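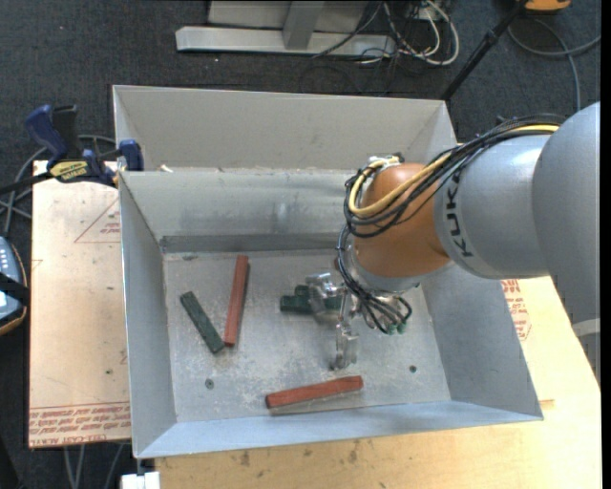 Where the Hours Go: Parking Turnover on Hegarty Street, Costhorpe

Project report, second-year urban geography

1. Background

Costhorpe has one main shopping street, Hegarty Street, and a large free car park behind the library that is rarely more than half full. Shop owners on the street say their customers can't find a park out the front. The council says there are enough spaces in the town centre for the number of cars that come in. Both could be true at the same time, and that was the starting point for our project.

Our group wanted to find out how long cars stay in the kerbside spaces on Hegarty Street, whether the two-hour limit is being followed, and whether people who park there know about the car park behind the library. We did not look at disabled parking or loading zones, which have different rules and which we didn't think we could study fairly in the time we had.

2. Study area

We used the block between the post office and the roundabout. It has angle parking on the north side and parallel parking on the south side. All of it is signed as two-hour parking during business hours. There are no meters. The speed limit is low and there is a pedestrian crossing about halfway along, outside the bakery.

The businesses on the block are mostly small. There is a chemist, a bakery, a hardware shop, two cafes, a hairdresser and a bank branch that now opens only in the mornings. Plurent, a homewares store, takes up the old cinema building and is the biggest shop on the street.

The library car park is reached from the next street over. A laneway joins it to Hegarty Street and comes out next to the hardware shop. It takes a couple of minutes to walk through at an ordinary pace. There is a sign for the car park on the road into town but none on Hegarty Street itself.

3. Method

We recorded number plates on foot. One person walked the north side and one walked the south side, starting at the same time and writing down the last three characters of each plate and the space it was in. We repeated this every 20 minutes from opening time until late afternoon. We left off the rest of the plate for privacy, and the sheets were shredded once the data had been entered with a code for each vehicle.

If a car was in the same space on two walks in a row, we treated it as having stayed the whole time in between. If a car appeared on one walk only, we gave it a stay of 20 minutes. This means very short stops are overstated, and some were probably missed altogether. A person running in for a loaf of bread could come and go between walks.

We did this on 6 weekdays spread over the term, including market day, which is Thursday. Over the whole survey we made 3,616 plate records. That is records and not cars, as a car that stayed all morning was written down many times.

We also did a short questionnaire outside the post office. It asked how people had travelled into town, where they had parked, how long they planned to stay, and whether they had used the library car park before. Staff in the shops were given a separate form to fill in and leave at the counter for us to collect.

4. Results

4.1 Length of stay

Most of the cars we recorded stayed under an hour. The spaces outside the chemist and the bakery turned over the fastest, and it was common for every car there to have changed by the next walk. The slowest were the parallel spaces near the roundabout, where the same cars often sat from before the first walk until after lunch.

A small group of vehicles stayed well past the limit. They were a minority of the cars but took up a large share of the time available, because one car parked all day uses the space that a lot of short visits could have used. Several of these vehicles turned up on more than one survey day, usually in the same space or one beside it.

4.2 Time of day

The block was fullest in late morning. It eased off after lunch and filled again for a short time when school came out. On market day the late morning peak started earlier and went on longer, and we saw drivers go around the roundabout and come back for a second look. The library car park still had room on that day, though less than usual.

4.3 Questionnaire

Most people who had driven in said they had parked on Hegarty Street or hoped to. Regular visitors mostly knew about the library car park but thought of it as being for the library. Visitors from out of town mostly did not know it was there. A few people brought up the laneway and said it was dark in winter or that the surface was hard going with a pram.

The staff forms were more mixed. Some workers said they always used the car park. Others said they parked on the street and moved their car at lunch, and two wrote that they parked close by because they finished after dark. We had not thought of this when we wrote the form and did not have a question about it.

5. Discussion

The results suggest that the street has enough spaces for short visits for most of the day, but that long stays at the roundabout end push short-stay drivers towards the bakery end, which is already the busiest. This fits with what the shop owners say. It also fits with the council's view that the town centre as a whole has spare parking.

More enforcement of the two-hour limit would probably free up spaces, but it would fall mainly on people who work in the shops, and some of them have a fair reason for parking close. Improving the laneway first seems a better order to do things in. Lighting and a smoother surface would deal with most of the complaints we heard. A sign on Hegarty Street pointing to the car park would be cheap and could be done straight away.

We looked at an older traffic study of the town prepared by a consultant, Amton, which recommended meters. We don't think our data supports meters, but it was not designed to test them and we can't rule them out.

6. Limitations

We only surveyed on weekdays, so Saturday morning is missing, and several shop owners told us that it is their busiest time. Rain on one of the survey days made the sheets hard to read and a number of entries had to be thrown out. People who filled in the questionnaire were those willing to stop, and most were not in a hurry.

The partial plates may have caused a few errors – two different cars could share the same last three characters – but we checked for this by also noting the colour of the car after the first day.

7. Further work

A Saturday survey using the same block and the same walking times would be the most useful next step. We would also shorten the gap between walks outside the bakery and add a question to the staff form about finishing times. Blank copies of both forms and the coded data are in the appendix.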